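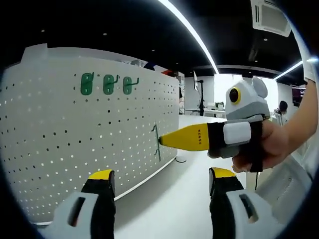

Small Workrooms, Week 3: Wall Storage
Handout to go with Friday's class
Dilek Sezer

Last week we drew floor plans and argued about benches. This week we go up the wall, my favorite part of the course, so forgive me if I run on a bit. Bring your floor plan back with you. You'll be drawing on it.

Reach zones
Stand where you normally work and put your arm out. Whatever you can touch without leaning or stretching is your first zone, and it's the most valuable space in the room. It's also where most people hang a calendar! Second zone is one step or one stretch away. Third zone is the ladder, the top shelf, the back of the door.

Things go into zones by how often you pick them up. I know that sounds obvious, but when I sorted my own sewing room I found the good scissors in zone three and a jar of buttons I hadn't opened in years right by my elbow. Big things trick us too. We give them the best wall because they're big, and then we walk across the room for the tape measure.

Homework from week 2, if you did it, is your tally sheet: one mark every time you reach for something. Mine ran to 53 marks over one afternoon and 16 of those were the same pencil.

Pegboard, rails and shelves
We'll compare three made-up product lines on paper so we don't get stuck on shopping. Sorry, scratch that, I've gone over to the real price lists from our supplier, so look for the Irkel rail, the Rodon shelf and the Plisamon board on your pink sheet.

Shelves are for boxes and anything that stands up by itself. They collect dust and they collect stuff you don't want to decide about. Keep them shallow. A deep shelf makes a front row and a back row, and you will forget the back row.

Rails are great for a few things of the same kind — ladles, clamps, spools on a rod. They're poor at mixed shapes.

Pegboard is for the odd shapes and for people who change their minds (me). The hooks move, and that's the whole point of it. If you set yours up once and never touched it again, you might have been happier with nails.

Two things people get wrong with pegboard. One is the gap. A board screwed flat to the wall leaves no space behind for the back of the hook, so put spacers behind it. The other is buying hooks before checking what fits the holes. Hole size and spacing vary, so take a hook from home along to the store, or take the board's leaflet.

Laying out a board
Do this on a table before anything goes on the wall. Put down a sheet of paper the size of the board and set the tools on it, the most used ones first. Leave finger room. You should be able to lift a thing off without knocking its neighbor, and that takes more space than you'd guess. Then put a hook beside each tool and see what you're short of. I like to start with 12 hooks for a first board and add later.

Live with the layout for a week before you draw outlines or stick labels on. I labeled mine on the first day and spent October peeling labels. 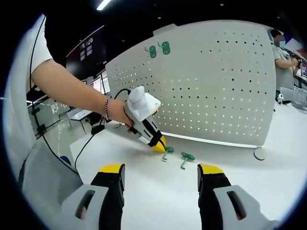 Weight and walls
Find out what your wall is made of. Knock on it, or drill a tiny hole somewhere hidden and look at the dust. Drywall wants screws into the studs for anything heavy. Brick wants plugs and a bit of patience. If you rent, read your lease first, then look at freestanding panels. Put the heavy things low on those.

Reading
Bhardwaj, chapter 8, up to the part on lighting. Skip the tables, we'll do those together.

For next time
Redraw one wall of your floor plan with the three zones marked in different colors. Pick five items from your tally sheet and show where each one lives now and where it's going. Rough is fine, I can't draw either.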